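What I Learned About Rules at the Sasine Open House

I went for the robots and came home with three pages of notes about rules.

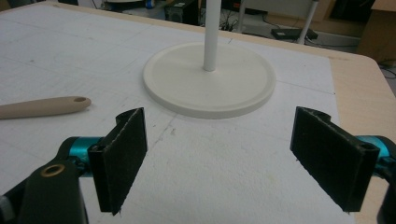
So, some background. I help run a small packing shop, and we've been going back and forth for a year over whether to bring in any kind of automation. When Sasine announced an open house at their handling lab in March, I signed up the same evening. It's a two-hour drive for me, and I'd have gone for the free coffee alone (the coffee was fine, the pastries were gone by 9:30).

They let in 226 visitors, split into groups, and my group started in the teaching room. Teaching, in their shop, means a person holds a gripper in their own hand and does a job with it over and over while it records, and the recordings are used later to train a robot arm. I had pictured somebody at a computer typing in coordinates. Instead it's a person at a table, moving household things around with a pair of padded fingers! I could have watched for an hour.

The guide for this part was a cheerful woman with a radio clipped to her belt, and her opening line was that the room runs on a two-page sheet they call the Myklebust rules. I asked where the name came from and she said it was on the first copy anyone could find, and that was as far as it went. I liked her right away.

I copied down as much of the sheet as I could. Some of it is what you'd expect. Closed shoes, hair tied back, no drinks on or next to the table. But a lot of it was about being consistent, and that part was new to me. Before each session the person checks both fingers: pads seated, screws tight, covering looked over for wear. A bit of fuzz at the edges is allowed. A pad that has shifted on its mount is a stop, and you don't push it back with your thumb and carry on, you log it and swap it.

I asked what counts as too much fuzz, and got a real answer. If fibers reach the face that touches the object, the pad is done. If they're only along the edge, you write it in the log and look again at the next check. I went back to my own photo afterward, and you can see a few threads along the bottom edge of the right-hand pad. I'd never have noticed them before that talk.

Then the table rules. You clear it down to what the job calls for. You start with the fingers open and facing each other, hold still for a slow count of two, and only then reach. You don't fix a bad grab by helping with your free hand. If you drop something, you finish the recording, mark it as a drop and start a new one. I thought they'd want to throw the drops away, but they keep every one, labeled. The guide said an unlabeled mistake is the one thing that gets her cross, and I believed her.

There's a rule about marks on the work surface too. Theirs is white and had plenty of smudges and faint pencil lines on it, and somebody in my group asked whether it ought to be replaced. The rule is that you can use a marked sheet as long as you don't add to it or wipe it halfway through a set. Change the sheet between sets if you like, never during. A man behind me, who I think works in a bakery, wrote that one down and underlined it.

What's the floor rule, I wanted to know, because I'm the person who trips over things at work. Cables and power bricks are allowed beyond the far side of the table, out of the path where the person stands and walks. The standing side stays bare. They have a walk-around before every session, and two people have to sign for it, the one recording and one who isn't. I've already stolen this. We did our first walk-around last week and found an extension cord under a mat that I'm fairly sure predates me.

Breaks! I nearly forgot. Holding a gripper out in front of you all morning is hard on the wrist, and the sheet caps it at 25 minutes before you have to put it down. They let us try one in the next room, and it was heavier out at the end than I expected. I picked up a sponge on my third try and was far too proud of it. My forearm complained all the way home.

After lunch we were walked over to Liston, the building across the lot where the full-size arms run. Much louder, much more yellow tape. You stay behind the line, and when you cross it (with a guide, only with a guide) the arm is locked out and you hang your own tag on the switch. Visitors too. I got a tag with 2626 written on it in marker and I had to collect it myself on the way out. They wouldn't let the next group in until every tag was off the board. It slowed things down and a few people grumbled, but I thought it was the best thing I saw all day, and I've priced out a tag board for our baler.

There was less to see in Liston than I'd hoped, to be fair. One arm was down, and the other was moving empty trays from left to right while we stood there. The talk was mostly slides. The slide I did photograph said they'd logged 800 near-miss notes since they began writing them down, nearly all of them tiny: a drawer left open, a glove in the wrong bin. The speaker said when the notes get fewer he worries, and he goes around asking people what they've stopped bothering to write.

Anyone thinking of going: the same crew will have a table at Festex in October, and the hand-held gripper demo is supposed to be there. Wear a short-sleeved shirt or be ready to roll up, they don't let you hold the thing with loose cuffs. Parking at Sasine is around the back, past the sign that says there is no parking — go past it anyway, the lot is behind the second gate.

I asked for a clean copy of the two-page sheet and they emailed it to me that night. I've put it up by the time clock with our own changes in pen. So far the only comment I've had is that the print is too small, so I'm redoing it on bigger paper.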